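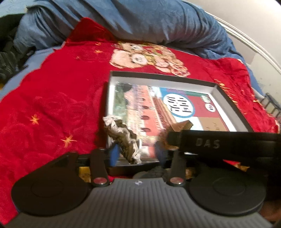
Week 6 handout: From recorded gripper widths to something a controller can follow

Welcome back, everyone! Last week we got as far as the pose stream, and several of you stayed afterward to ask why your replays close on thin air even though the path looks lovely in the viewer. Good question, and it's the whole of this week, so settle in.

Your starter data is the Lusside set, which has 386 episodes of household pickups on soft surfaces (beds, blankets, that sort of thing). Each episode gives you three streams: wrist images, a six-number pose, and one number for the finger opening. They don't share a clock. The loader in the Flolimel package will happily line them up by row number if you let it, and please don't let it! Line them up by timestamp, and then look at the result before you train anything.

Step one, then, is latency. The opening you read at time t was measured a little before the image you read at time t, and the two delays aren't the same. Plot the opening against the distance between the fingertips as you measure it in the images, slide one curve over the other, and keep the shift that gives the smallest error. In episode 162 you can do this by eye, so I'd begin there. Write down the shift you picked and carry it through the rest of the assignment.

Step two is deciding what "closed" means. With a hard block the opening drops and stops, nice and flat. A twisted rope toy with a frayed end is another matter: the cord squashes, the curve keeps creeping, and a threshold that worked well on blocks fires late or never. Use the slope as well as the value. I like a short window, five samples or so, but try a few and tell me what you see (a plot is plenty, no essay needed).

Step three is the one people skip. Plush bedding gives way under the fingers, so the height in your recording is the height of a surface being pushed on. Replay that on an arm with stiff position control and it'll press much harder than the person did. Switch the Tormont controller to its compliant mode for the last stretch of the approach, and cap the downward force.

A word on background clutter. Busy prints, framed pictures and folded comforters all make fine visual features, and your pose tracker will love them, right up until a blanket slides and takes half the features with it. If the pose jumps mid-grasp, check that first.

For Friday: the shift plot, your closing rule in code, and one replay log in simulation. Rungrueang, our shared machine, is slow in the afternoons, so start early if you can. Reading is chapter four, through the section on impedance control.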